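Doolan: a materials and settings log for small-batch prototyping

Version 5. Maintained by Angus Tawhiri, with entries from whoever has been near a machine that week. 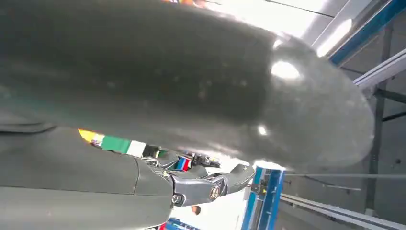

Tülin Yurt wrote back on the draft that a log of print settings is worthless if it only records the parts that came out well, and would we please put the failures back in. They are back in. There are 616 rows now and a fair share of them are embarrassing.

What it is

Doolan is one table of jobs run on desktop filament printers, a laser cutter and a small mill, with the settings used, the material, and what became of the part. We started it in July after the third argument over what temperature somebody had used for the hinge brackets. The answer was written on a paper towel. The paper towel is now row 1.

The files

doolan_jobs.csv is the main table, one row per job.
doolan_materials.csv lists each spool, sheet and block by our own label, with the date opened where anyone wrote it down.
doolan_notes.txt is free text, keyed by job number. Spelling is as found.
varnby_convert.py turns the old spreadsheet into the current layout. You won't need it unless you have the old spreadsheet, in which case I'm sorry.

Columns in the main table

job: whole number, never reused.
process: fdm, laser or mill. There is one row marked "file", meaning a hand file. It stays.
material: matches a label in the materials table, mostly.
layer_mm: fdm only, blank otherwise.
speed: millimetres per second for fdm and laser, millimetres per minute for the mill. Yes, in the same column. Check process before you average anything.
temp_c: nozzle temperature in degrees Celsius. Bed temperature went into the notes until job 40 and has its own column, bed_c, after that.
outcome: good, usable, scrap, unknown.
cost: in dollars, material only. Labour is left out so that we can all keep sleeping.

How outcomes were judged

Whoever ran the job decided. "Good" means it fitted the thing it was meant to fit. "Usable" means it fitted after sanding, swearing or both. Rawiri Ngata and Rawiri Te Moana re-graded a batch of older parts from a box under the bench and disagreed mainly on what counts as warping. Their separate grades are in outcome_rn and outcome_rtm. Please don't merge them under "Rawiri". We did that once.

Known problems

Colour is recorded in materials but it isn't reliable. Grey covers at least three different spools.
Laser power is a percentage of whatever the tube could manage that day, and the tube was getting old.
The mill rows come almost entirely from Brodie Partington, who is careful, so the mill looks like a better machine than it is.
Unknown outcomes cluster around long weekends.
One job lists a cost of 2,000 dollars. It's a missing decimal point, and we have left it in because it catches people who don't plot their data first.

Using it

Good for picking starting settings on similar gear, and for teaching somebody what a messy table looks like. Please don't use it to rate filament makers or to set tolerances on anything that holds a person up.

The Revside tool reads the main table directly. Uder needs the notes file in the same folder and will complain about the line endings, then work anyway.

Licence and corrections

Free to use and change, with a credit to Doolan. Send corrections with the job number in the subject line. Corrections that begin "I think it was the blue one" go in the notes file.

Last updated February 27, 2021.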